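Keys of the House, a small gallery
by Nanna Sveinbjörnsson

Welcome to my page about keys. When we took over the old guest house in Skusarby, the former owner, Baldur Riis, gave us the keys in a biscuit tin, without any labels. I have been sorting them since May, and I want to show a little of this work to the family and to the former guests who write to us.

Most of the sorting happens in the sitting room, between the green leather sofa and the white plastic table. The table is square and light in color, so a small key is easy to find on it. We bought it for the garden, but it never went out there. I put on it only the rings which I want to compare on that day, and the rest wait in the tin.

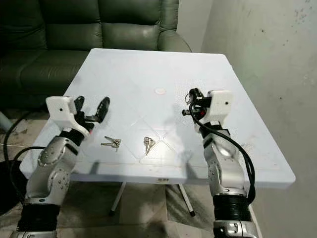 A ring with many keys is always more difficult than a single key. Two keys can look the same until you lay them side by side, and then you see that one tooth is lower. Dwayne Park, our neighbor, taught me to compare first the shoulder of the key and only after that the teeth.

The rooms upstairs. The locks are from Ketilsson and they have served well. Room 6 had two different locks on one door, and for a long time I was trying the wrong one.

The cellar and the laundry. Both doors open with the same key — this I learned by accident, with a basket of towels under my arm.

The garden shed. Skarphéðinn Norðdahl cut a new key for us, and he did not want to take money. We gave him rhubarb jam.

Still without a door. I keep these on a separate ring with a paper tag. If you stayed with us in the time of Mr. Riis and took a key home by mistake, please send it back. We will pay the postage, and we will not be angry.

Page updated 4 January 2024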